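Boletín interno de Castillo
Tiempo de lectura: 1 min

Orden en los espacios comunes

Se recuerda a los residentes que la mesa negra veteada debe quedar despejada de paños al terminar cada turno. 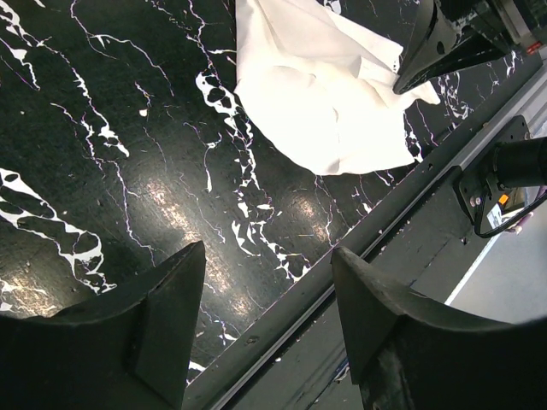
Calcetines y vajilla

Los calcetines se guardarán doblados o enrollados en la bandeja de madera clara de compartimentos. Las tazas podrán depositarse en la tina translúcida. Las consultas se dirigirán a Everett Zamora. 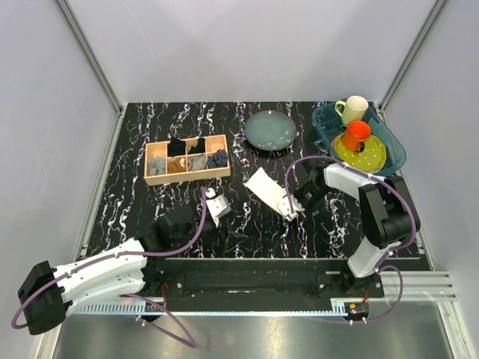
Bandeja con calcetines, plato y tina con tazas.

Última actualización: 9 de junio de 2022
© Castillo. Volver arriba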